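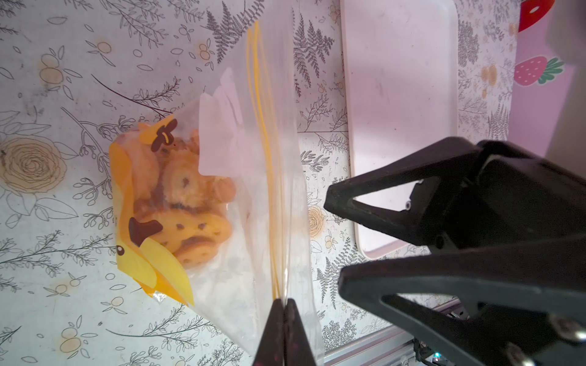
Budgeting for a two-arm bench cell starts with the items it will handle, and the arms come second. Write the item list before asking any supplier for a price. For packaged food, the list should name the outer packaging as well as the contents, as the outer layer is what the fingers touch. A clear zip-top bag pinched at its seal, with a printed pouch of cookies inside, is two handling problems on one line of the list: the seal gives the fingers an edge to close on, while the pouch can slide about within the bag. Enter both.

This guide covers a bench cell with two small arms, a fixed camera and a camera at each wrist. It assumes you already have a room with power and a sound floor.

Step 1. Sort the items by grip

Group the items by what the gripper closes on: a seal, a folded corner, a rim or a solid body. Price per item hardly matters at this stage. The number of groups matters a good deal, as each group may need its own finger shape. Our first list at Plivthorpe had 16 items in 6 groups. Tímea Jakab cut the groups to four by dropping glass jars and anything over the rated payload at full reach.

Check payload at full reach and not at the figure printed largest on the data sheet. Subtract the mass of the gripper, the wrist camera and the cable that hangs from it. What is left is the mass you can plan for.

Step 2. Set the bench size

Mark the reach of each arm on paper at full scale and lay the sheets over one another. The overlap is the area in which both grippers can work on the same item, and it is always smaller than buyers expect. Put trays and bags inside it. If a tray has to stand outside the overlap, only one arm can serve it, and the task list must say which.

Leave room at the front rail for the arm mounts and the wiring. Extrusion is cheap by the metre, but the brackets, T-nuts and cutting charges are not. Ask for them as separate lines.

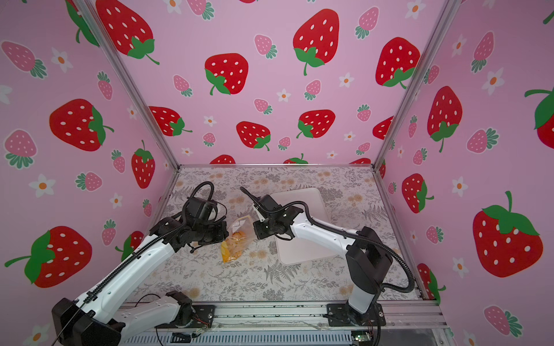 Cable runs should be measured with the arm at its furthest pose, then given a further allowance for the loop at the wrist. Sleeving is sold in fixed lengths. Reto Sutter ordered ours to the straight-line distance and had to order again, which cost 7 working days and a second delivery charge.

Step 3. Price the enclosure and surfaces

Three side panels and a covering for the bench top belong in the first budget. They are often left to be found later out of petty cash, and then no record exists of what was fitted. If you intend to change wall and table coverings between sessions, budget for several sets and for the hours needed to change them. Printed cloth and wallpaper are suitable. Keep a sample of each with the supplier's reference on the back.

Step 4. Separate capital from consumables

Bags and food packs wear out. Seals stop closing, film creases and goes cloudy, and contents break into crumbs. Put these under running costs with a monthly figure. We allow 80 packs a month for one cell and review the figure each May.

Finger pads go under the same heading. So do spare fingers if they are printed in house, with the printer time charged at its true rate. 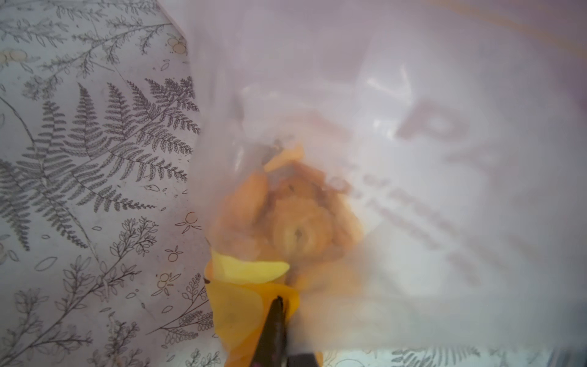 Thin film bags should be costed apart from zip-top bags. They are cheaper to buy and are replaced more often, and their outline changes each time they are put down, so allow more operator time per attempt. Gyula Hegedűs keeps the two on separate lines of the order sheet for this reason.

Step 5. Ask for quotations

Send the same sheet to each supplier. We used Vastalus and Lolent for the arms and Barta for the frame. The sheet should ask for:

Unit price of each arm, with and without gripper
Lead time for a replacement joint
Whether the mounting plate is included
Power supply rating and plug type
Length of cable supplied
Price of a spare pair of fingers
Terms for returning a faulty unit

Reject any quotation that gives one total. It cannot be compared with the others and it will not help when a single part has to be replaced.

Step 6. Hold back a reserve

Keep a tenth of the capital sum unspent until the cell has run for a full month. In our case it went on a second power supply, a longer front rail and a lockable stop switch. Erzsébet Fodor signs off anything drawn from the reserve, and the parts list is amended on the same day.

Prices in the accompanying sheet were last checked on August 20, 2022.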